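Galley tips for river trips, and which ones I'd skip

Every spring the cruising forums fill up with galley advice. I tried a lot of it over 56 nights aboard, and most of it didn't earn its locker space.

1. Lining lockers with rubber mesh. Fine for plates. It did nothing for bottles, whatever the Simitz catalog claims.

2. A provisions list on sticky notes. Mitali Fakir swears by it. I'm less sure – a notebook doesn't fall off in a wake.

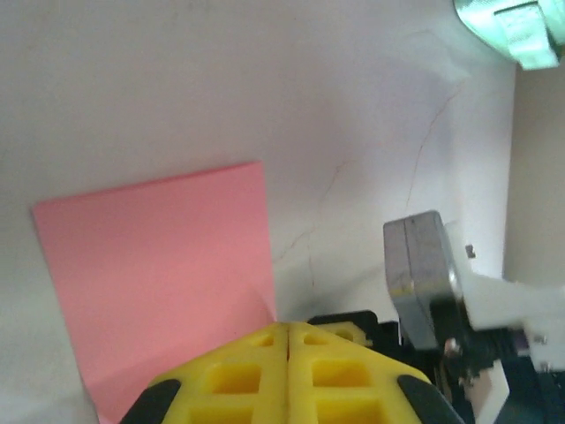

Pink paper against a white surface.

3. Freezing water jugs in place of bagged ice. This one works. Ours lasted until the second lock, and then we drank them.

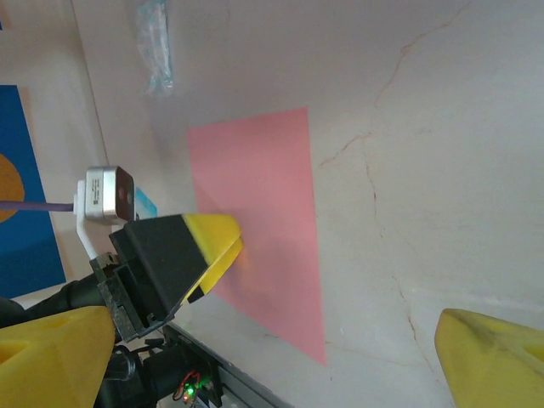

4. Vinegar in the holding tank. I poured in 15 ounces and smelled no difference. Dinesh says use more. He would.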